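When the Case Slips: Grip Loss and Stalled Closing on the Two-Arm Bench

This part of the guide is for the day your arms let go of something they should have kept hold of. It happens to most owners sooner or later, so please don't be discouraged! We use the small yellow suitcase all through this chapter because its rounded shell is a good honest test of a grip.

1. Press Stop on the Ero controller and wait 8 seconds before you reach over the bench.
2. Leave the object where it lies for now, even if you are itching to tidy up.
3. Open the wrist view and look at how the surface sits over the fingers.
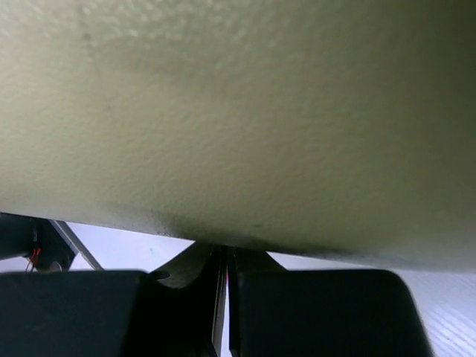
GRIP FAULTS

With something this close, the wrist view shows you very little besides the thing itself, and that can be a bit alarming the first time. Take a moment to find the two black finger pads along the bottom. If the object is pressing on the mechanism between them, the arm has gone in too deep.

4. Back the arm off slowly with the jog keys, keeping your free hand well away.
5. Read the grip force setting. It should be 800. Anything near 3000 is too much for a hollow shell.

CAUTION: Never pull an object out of the fingers while the motors are powered. The arm may try to follow you.

6. With the fingers open, look over the panel and the rail behind it. Grit likes to collect in the groove, and specks on the panel are worth wiping away before you try again.
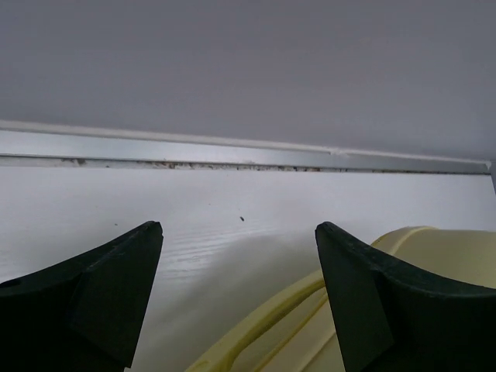

Magalhães, January

Everaldo Moura wrote to us from his workshop about a Torkutar pair that kept stalling on closing, always on the same side. He had changed the force setting twice and was ready to send the whole thing back (we are so glad he waited). A good brushing of the bench and fresh zero positions put it right, and Ayanda Sithole on our help desk asked us to add his steps here.

7. Power down, brush out the groove, and wipe the panel with a dry cloth.
8. Power up and run Zero Both Arms from the Drarnden menu.
9. Bring both grippers gently up to the case, one from each side, and stop at first contact.

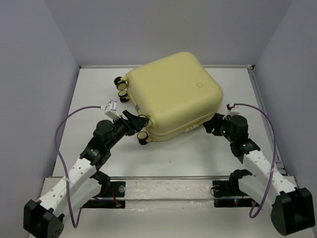 Fig. 9. Both grippers touching the case, which lies on its side.

NOTE: Check that the cables have room to loop freely before you start a lift. If a cable pulls tight, stop and reroute it, then go back to step 8.

If the fault returns after all this, write down the code on the controller and call the help desk before making any more changes to the settings.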